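Inside a Desktop Tower – Bench Gallery

Ravdale Repair Library, hardware pages

These pages go with the Friday bench sessions at Ravdale. Most people who come along have owned a desktop computer for years and never had the side off one.

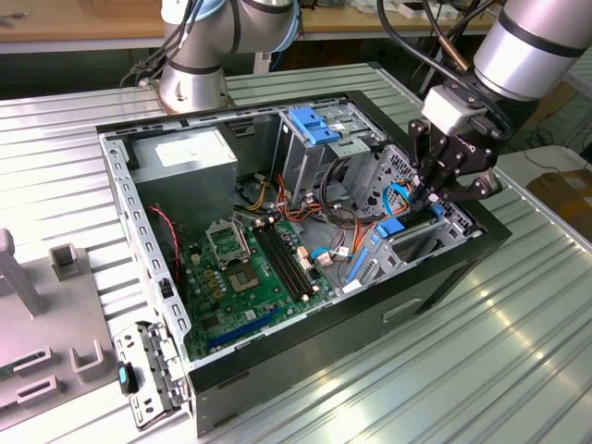 The gallery follows one black tower through the parts you meet once the side panel is gone. Everything on this page refers to the same machine, so if you want to check where something sits, scroll back up. The notes under each heading are short. Longer instructions are in the Indow binder on the shelf by the door, which has 66 pages and covers most of the older office towers we get in.

The case

Black shell outside, lighter gray metal inside. We work with the tower on its side and the open face up. Screws stay put that way and you can see what you are reaching for. Before any panel comes off, shut the computer down, pull the power cord and hold the power button in for a few seconds.

The side rail

A perforated gray rail runs along one rim, with a row of small slots in it. Edges like this can be sharp. Keep your wrist off the rail when you lean in, and feed cables past it slowly so they don't scrape.

Power supply

The gray box at the far end, with a white label on top. The label is where to look for the ratings if you are buying a replacement. We do not open power supplies at the bench. If one is bad it gets swapped as a unit, and the old one goes in the Hayashi bin for pickup.

Power wires

Orange, red, yellow and black, looping between the power supply and the drive cage. On standard supplies black is ground, yellow is 12 volts, red is 5 and orange is 3.3. Pull on the plug, never on the wires. Some plugs have a small catch that has to be pressed first – if it won't move, look for the catch before pulling harder.

Motherboard

The green board in the middle. Nearly everything else in the case plugs into it one way or another. Hold a loose board by its edges. The cluster of small yellow capacitors and the tiny parts near them are easy to knock with a screwdriver, so put the tool down when you are not turning a screw.

CPU socket

Empty, with the silver metal bracket flipped open. The gold-colored area is the contact field, and it should not be touched with fingers, cloth or anything else. If a socket is going to stay empty for more than an afternoon, put a plastic cover over it. Spare covers are in drawer 7.

Memory slots

Two black slots next to each other, to the right of the socket, with small white latches at the ends. Memory has a notch in its lower edge that has to match the key in the slot. Line it up, press straight down and let the latches close. A computer that won't start after a memory change very often has a stick that isn't all the way in.

Expansion slot

The long blue one near the lower edge of the board. Slot colors are up to the manufacturer, so don't shop by color. Read the lettering on the board or look up the model number.

Drive cage

Gray sheet metal with a bright blue plastic latch on top. On a lot of office machines the bright plastic marks the parts you are meant to move by hand, and it is worth trying those before getting out a screwdriver. Old latches get brittle. Replacements for the common ones come from Fatley and take 2 weeks.

SATA cable

Blue, bending near the right side. It carries data only, and the drive gets its power from a separate plug. A gentle bend is fine. A hard crease can cause faults that come and go, and those take a long time to track down – replace a creased cable.

Lower drive bay

There is a blue clip for the drive tray and a long blue rail along the edge, beside a perforated metal panel. Back up your files before taking out any drive you plan to keep using. Set the drive down flat on an antistatic bag and label it with your ticket number.

Bench sessions run in the evening, and places are limited to 57 a season. Sign up at the Ravdale front desk. Bring the power cord that goes with your computer.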